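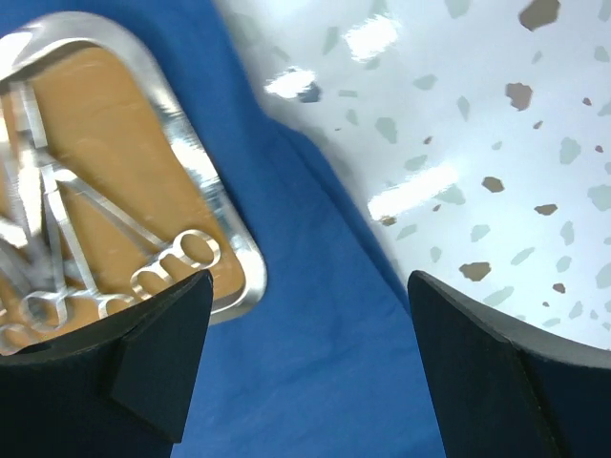 What is embossing in sheet metal? It is the forming of a raised design by pressing the sheet between two matched dies, one carrying the pattern in relief and the other carrying it as a hollow.

**Embossing** is used on trays, tins, lids, nameplates, ceiling panels and jewelry. The metal is stretched and bent but none is cut away, so the design shows on both faces, raised on one and sunken on the other. This separates it from engraving, where lines are cut into the surface, and from coining, where heavy pressure makes the metal flow and each face can carry a different design.

## Materials

Soft, ductile metals take embossing best. Copper, brass, pewter, silver and aluminum are all common, and thin mild steel is used for packaging, usually with a coating of tin or lacquer. Hard-rolled sheet tends to crack at sharp corners and is often annealed first. Annealing means heating the metal and letting it cool so that it becomes soft again. Copper can be quenched in water afterward without harm, but many steels cannot.

## Hand methods

The oldest way of raising a design is repoussé, in which the sheet is laid face down on a bed of pitch and worked from behind with hammers and blunt punches. The sheet is then turned over and the outlines are sharpened from the front, a step called chasing. The two are repeated until the relief is deep enough, with the metal annealed between rounds as it hardens under the hammer.

Pitch is mixed with a filler such as brick dust and a little oil or tallow. A stiff mix suits fine lines and a soft one suits deep forms. In *Notes from the Pitch Bowl*, the metalworker Annapurna Shetty recommends keeping two bowls and warming only the one in use – a cold bed chips under the punch.

## Press methods

Drop hammers and screw presses made it possible to repeat a design exactly. The Bredeck works at Camitholm began as a button maker and moved into household trays when its founder, a die sinker named Gál, bought a second-hand screw press. At its largest the works employed 85 people, 13 of them in the die shop. A pair of steel dies took one cutter up to five weeks. The works kept 70 patterns in its catalog, most of them floral borders.

Lower-cost work used a steel die on one side only, with a block of lead or hard rubber on the other. Rubber gives a softer edge and leaves fewer marks on a polished or lacquered sheet.

Rolled embossing passes the sheet between two patterned cylinders and produces a continuous texture. It is widely used for flooring plate, appliance panels and foil.

## Finishing

Raised areas catch wear and polish first. Makers often use this by darkening the whole surface with a chemical patina or colored lacquer and then rubbing back the high points, so the design stands out bright against the ground. Plated pieces need more care, as hard polishing can take the plating off the relief and expose the base metal.

## Collecting and care

Rekha Namboodiri's survey of the Curnmont museum collection sorts embossed household wares by the sharpness of their edges. Early strikes from a new die are crisp, and later ones grow rounder as the die wears. Dents in the relief are difficult to repair – pushing them out from behind usually flattens nearby detail. Dust can be removed with a soft brush, and lacquered surfaces should not be cleaned with metal polish.

## See also

- Chasing
- Die sinking
- Pressed tin ceilings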